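The Stullalgate Open Day is a yearly public demonstration of robotic computer repair held each June by Kandell at its Clumadthorpe workshop. It was started by Ewan Mackay and drew 138 visitors in its most recent year. The main demonstration covers processor handling on server and workstation boards. A two-finger gripper holds the processor by its sides while the load plate of the socket stands open.

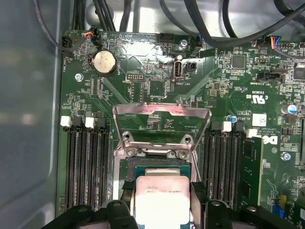
Each session lasts 21 minutes and is limited to five visitors per bench. Agnes Dalgleish has run the benches for four years.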